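Room Care Study: lights, floor, where stuff goes
Course project report, group 2
Written by Narendra Uniyal

1. What we wanted to know

How long does it take to get a shared workroom back in order, and what slows you down. That was the whole question. We started with a bigger one about cleaning schedules in the entire building but dropped it in May, no time.

The room is the big one at Skustholm, the upstairs end. People use it all day for different projects and it gets tidied when someone gets annoyed. We looked at two things: the light (can you see the dirt) and the floor (can you get at it).

2. The room

Bright. White slatted ceiling with long fluorescent lights set into it, plus big windows with dark frames. Daylight and tubes together make it easy to see across the room but pale dust is still hard to spot on gray tile. Better with your head down low. We did one check with the tubes off in the late afternoon and found crumbs we had walked over twice.

Stands are the main obstacle. The legs spread out thin over the floor and you can't push a nozzle between them without knocking one. 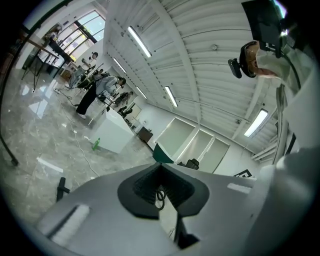
Fig. 1. Ceiling lights and windows, stands over by the glass.

3. Method

Session length was 40 minutes. Same order every time:

Pick up anything loose by hand
Move the stands one side at a time
Vacuum the tile, windows first, door last
Stands back
Write down what went wrong

We did 5 sessions total. Times were taken off the wall clock so don't trust them to the second. The last session ran 41 becuase the hose got caught on a stand.

4. The floor

Gray tile, marble pattern with darker veins. Nice looking, bad for this study. A vein and a hair look the same from standing height. Two of us marked the same patch "dirty" and it was the pattern.

Grid seams are faint. We tried using them as lanes for vacuuming, one row out, one row back. Lost the lane a lot. Tape at the ends helped, we took it up after.

The vacuum has a silver metal tube, black floor nozzle and a black corrugated hose. Nozzle was fine on open tile. The hose is the problem, it wants to stay coiled, and when it's down on the floor you step around it. Next time: hang it up between rows. 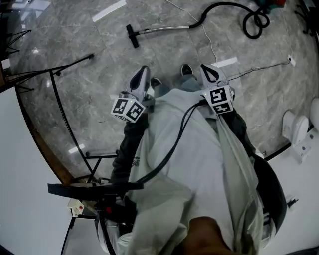
5. Results

Vacuuming was not the slow part. Moving the stands and putting them back took more than half of every session. The pick up step got faster after the first session, mostly from having a box ready by the door.

Floor looked good after each session on our own rating sheet, but thats us rating ourselves. Should of asked someone outside the group.

6. To do if someone continues this

Mark parking spots for the stands
Hook for the hose
Check the floor from low down before calling it clean
Get an outside rater

Rating sheets are in the group folder, tab 2. Session notes are handwritten, ask Narendra.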